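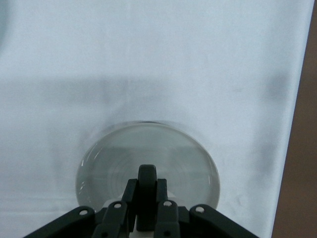
The Plulunow open day is a yearly public demonstration of robot arms held each January by Curura, a maker of handling equipment. It is best known for the glass test, in which an arm fitted with a gripper tries to pick up a clear round dish from a white cloth.

Clear glass is a hard subject for a camera. The background shows through it, the rim carries stray reflections, and on white fabric there is little to mark where the dish ends. Curura presents the test as proof that its Rallis software can work with household objects. The claim is open to doubt. Visitors are not allowed to bring their own glassware, and the cloth and lighting are set by the company.

At the most recent event Curura reported 148 successful lifts out of 154 attempts. The figure has not been checked by an outside party, and the company has not said what counts as a success - a dish raised and then dropped may or may not be included. Each public session lasts 30 minutes, with much of that time given to talks.

Stirkonus, a trade newsletter, called the test "a good show and a thin experiment." Curura has not released the recordings.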